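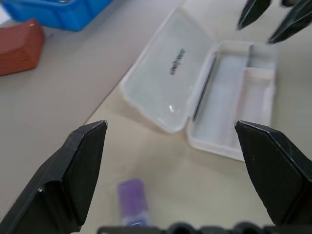
1/ People keep asking me when a machine will do the chores. I work on two-arm robots at Coltum, so I get this at weddings, at the dentist, everywhere. I'm going to answer it once in a thread and then link to it.

2/ Short version: some chores, slowly, on a table, with someone like me sitting nearby. Your kitchen, no.

3/ The chore I know best right now is putting small things in a case. Pick up a small item, bring it over the tray, set it down, shut the lid. A kid can do it while talking about something else.

4/ For two arms it's a long list of small problems. Which arm takes the item. Which arm keeps the case from sliding. Where each one waits so they don't bump.

5/ Clear plastic is its own headache. A camera sees the glare and the table behind it and has to work out where the wall of the tray is. I would be a happier person if all containers were painted.

6/ We ran 395 tries at the packing task this month. On the last 70 the item went in the tray and the lid closed more often than not. I'm leaving the exact rate out until Eynon (the team across the hall) has checked how I scored the half-closed lids.

7/ Half-closed lids are most of my arguments at work. My mother would not call that a packed case. A grant report might.

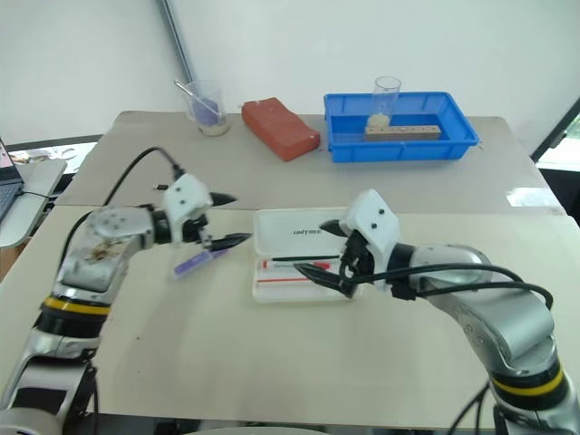
8/ Arms working that close to each other have to share a very small bit of space. If one finger is reaching into the box, the other hand has to come in from somewhere else or hold still. People do this with no thought at all. Try packing a pen case tonight and watch your own hands.

9/ Small items also turn in the grip. You pick up a cap or a marker straight and by the time it's over the tray it's at a slant. A person rolls it back with a thumb. Two stiff fingers don't have a thumb, so the usual fix is to set it down and grab again, or use the other arm.

10/ Speed. Everybody asks about speed. Packing one case takes me a few seconds. A good run on our setup takes 2 minutes. Videos online are often sped up, so look in the corner for the label.

11/ Shop floor is a different answer. If the parts are the same every time and come in the same way, machines have done that for years. My cousin's plant has a Virano cell that loads trays all shift. Move the tray over by a hand's width and it stops and waits for a person.

12/ So the shop floor question is really about mixed work: kitting, returns, sorting the bin of odd stuff. Hellavow asked us to look at their returns bench. We watched it for 5 hours and came back with one step out of the whole job I'd feel OK giving to an arm.

13/ That step was putting the small parts back in their boxes. The woman who runs the bench said fine, she hates that one.

14/ At home I'd guess the order goes something like: clearing a table into a bin, then putting things in cases and drawers, then folding towels. Fitted sheets way down the list. I can't fold those either.

15/ What I'd want to see before I believed any home robot pitch — your own mess, normal speed, no cuts, and what it does when it drops something. Ask for the drop. The recovery is where most of the work still is.

16/ We have another round of packing tests in September with different cases. I'll post the numbers, lids included.

Comments (4)

dockside_lin: The tray moved over by a hand's width thing is our whole second shift

marrow77: what about dishes? that's the only one I care about

Yaa Amegashie (author): Wet plates are hard. Loading a rack with dry plastic ones is closer. I wouldn't let it near anything you like.

tpk_bench: Do half-closed lids count as a fail in the September round? Please say yes

Contact | © 2018 Yaa Amegashie | Back to top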